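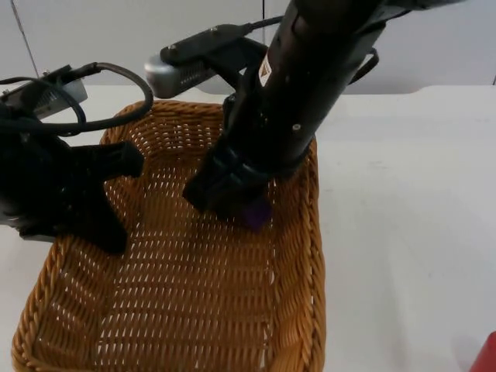 I've been living with the Grokport two-arm kit since August, and I keep getting asked if it's worth the trouble, so I finally sat down to write this up. Short version: I like it a lot more than I expected to, and there are two things about it that drive me up the wall.

First, what you get. Two arms, a gripper for each, a camera for each wrist, a box of cables, and the software, which they call Killo. Mine came in two cartons and the heavy one was a real struggle on the stairs (get a friend). Setup took me most of a weekend, and a good chunk of that went on clamping, measuring, moving everything over a hand's width and clamping again. The printed guide is fine up to the point where you plug in the second arm, and then it just sort of wanders off. I ended up following the online version, which has a completely different page order but does at least get you to the end.

Once it's running, though – wow, it's fun. You teach it by guiding the arms through a job over and over, Killo records the whole thing, and then you let it train overnight. My first real job was the one everybody starts with, small things in and out of a basket. I used a shallow wicker one and gave it a little purple block to deal with. Wicker is a mean choice, by the way. The weave has gaps all over and the rim is thick, so a finger that comes in too low has plenty to snag on. If you want an easy first evening, use a plastic tray.

I recorded 118 runs of the block job before I trained anything. The demo page makes it look like you could get by on far fewer, and maybe you could with a plain tray and a bigger block. After the first round of training it picked up the block maybe half the time and then stood there holding it like it had forgotten why it came into the room. I went back, kept recording until I was at 528, and after that it got properly good. Good enough that I stopped hovering over the stop button, anyway.

The grippers are the best part of the kit. They close gently, they don't chatter, and they hold something small without spitting it across the room, which my old single arm did constantly. They're a bit wide for tight corners. Down near the wall of a basket you have to come in at just the right slant or you end up pushing on the side, and I spent one whole evening learning that the hard way.

The wrist cameras are good too, with one catch. They see what the gripper is about to do, close up, and that helps enormously with the last bit of a grab. But the gripper finger is always in the way of something, so you want to think about where you put things before you start recording. I run mine with a few extras on the table – a green ball, a see-through pink cup – so it learns to leave alone whatever it wasn't asked for. The cup was the tough one. See-through stuff confuses it more than anything solid I've tried.

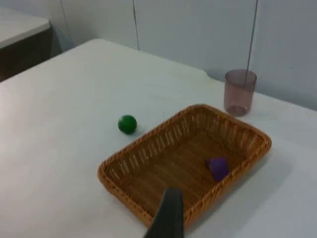
Haf Pumphrey wrote back after reading my draft: "You're too easy on the cables. Mine caught on the arm twice in the first week, and I had to start a whole batch of recordings over. Tell people to buy clips on day one."

Fair enough, and that's the first of my two gripes. The camera cables are too long and too springy, and they loop out wherever they feel like it. Clips help. I also tried the Oritz sleeve set, and it looks very tidy, but it made the wrist stiff enough that I took it back off after a couple of days.

The second gripe is support. The one person who answered me properly signed as Mathias and was great, patient and quick, and he fixed a calibration problem I'd been fighting for ages in a single email. Everyone else sent me a link to the guide. The same guide! If you get Mathias, hang on to that thread and keep replying to it.

On price, I paid extra for the second arm and I'd do it again, but if all you want is to pick things up and put them down, one arm will keep you busy for months. There's a 500 dollar difference between the basic cameras and the better ones. I went for the better ones and I'm happy with them in evening light, when my room gets pretty dim.

I'd give it four out of five. Next up for me is folding a dish towel, and so far the dish towel is winning.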